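Table setters and tidiers wanted, upstairs at Lernside

Dremell is looking for people who can pick up a bottle, put it down somewhere sensible, and then do it again without developing a grudge. If you have ever restocked a bathroom cabinet, packed a picnic or cleared up after a teenager, you are already qualified. We don't need a cover letter about your passion for bottles.

The work is sorting and setting out ordinary household things on a tabletop: bottles, small boxes, the usual contents of the cupboard under anyone's sink. You'll get a list for each round telling you what goes where. Some lists are sensible. Some were written by Miloslav Vlček after lunch.

Sessions run 3 hours, with a proper break in the middle, and we're after 7 people to start in March. Pay is $200 a session, paid the same week. Travel is on you, though Emília Kováčik keeps a list of who drives in from Ukent and may find you a seat.

You should be 18 or over, comfortable standing for a fair while, and fine with heights in the mild sense. We work on the upper level beside the atrium, right by the railing, and anything that rolls off the table has ambitions. Closed shoes, please. Long sleeves are welcome if you feel the cold.
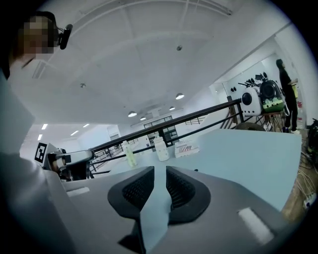 Neatness counts for more than speed. A bottle left upright in its right spot beats a dozen flung in the general direction of it, and Ľubomír Murín will be the one checking. He is a kind man with strong views on labels facing forward.

To apply, send a few lines to Cremilda Evangelista at Dremell, Room 549, Lernside, or leave a note at the front desk before 4 pm. Tell us your name, which mornings you're free and the last thing you tidied voluntarily. If the answer is "nothing", say so – we've hired worse. Past participants are welcome to apply again, including whoever still has our good marker.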